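## Week 4: The Desk Zone

Welcome back! Last session we finished with shelves, and I could happily have stayed there another hour (open compartments are my favorite thing to teach, as you've all noticed). Today we move on to desks with drawers, and I think you're going to love this one.

**Reading for today:** Kwak handout, pages 11 to 19.

### Start with the top

A flat desktop attracts everything. Clear it completely, wipe it down, then put back only what you use while sitting there – a lamp, a pen cup, maybe the notebook you're writing in this week. Give it a few days before you add anything else!

### Then the drawers

Work from the one nearest your chair outward.

- Nearest drawer: daily things, one layer deep
- Middle drawers: paper, envelopes, chargers
- Farthest drawer: things you touch once a month

Drawer pulls come loose all the time, so try each one with your fingers and tighten it from the inside while the drawer is empty. It takes a minute and it feels wonderful.

### Desk and shelves together

If your shelving stands against another wall, leave a clear stretch of floor between the two. You'll be walking it with your arms full of binders. In the Sarnska studio exercise almost 50 items moved from desk to shelf, and the short clear path made it such a pleasure.

**For next week:** sketch your own desk, label every drawer, and bring the sketch with you. Pencil is fine!
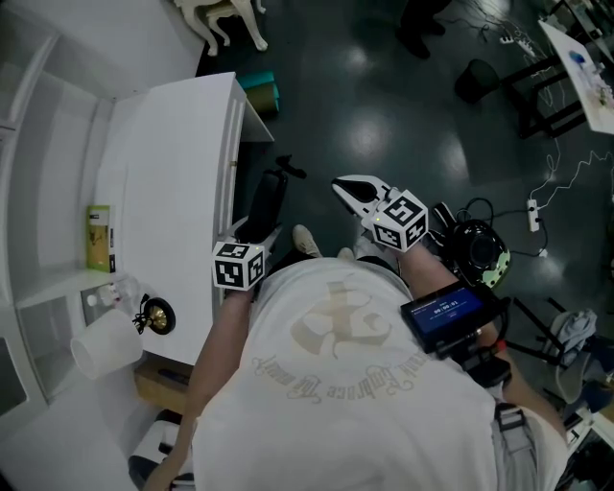
Thư Cù asked whether a shared desk should be divided by person or by task, and would like us to take that up first next time.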